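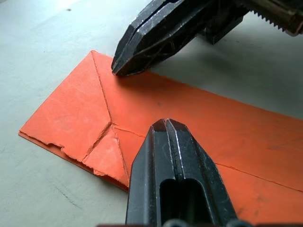

*Orange envelope, back side up*

# Mendinton Letters

Transcripts of letters sent between Mendinton and Trillach, starting in 1798. Plain text, one letter per file.

## Files

- `letters/` - the transcripts, UTF-8
- `people.csv` - senders and recipients, with spelling variants
- `places.csv` - old and modern place names
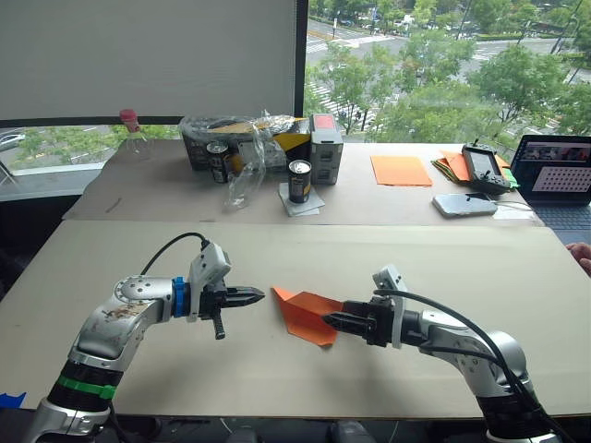

**Britta Lenz**

Line breaks follow the originals. Page breaks are marked with `//`. Words we couldn't read are marked `[?]` - please don't fill these in without checking the scan.

Dates are given as written. Where a letter has no date, the field is blank, even if the contents suggest a year.

## Known problems

- Box 7 was typed up in 2000 and uses the old markup.
- Two writers sign as "Osman" and are not yet told apart in `people.csv`.
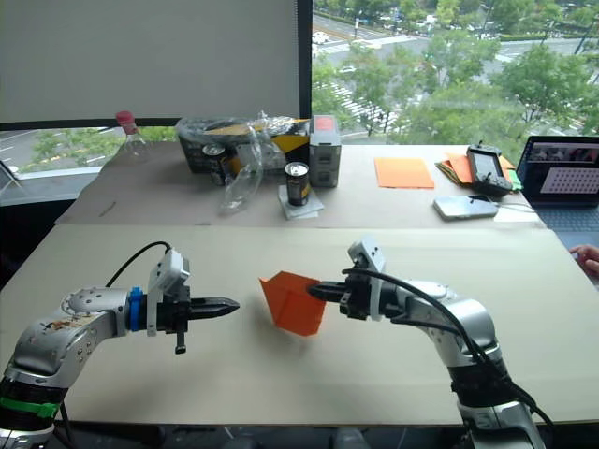 *Two arms over the white board*

## Corrections

Open an issue with the file name and line number. Timo Fuchs merges fixes in August. Scans are on request only.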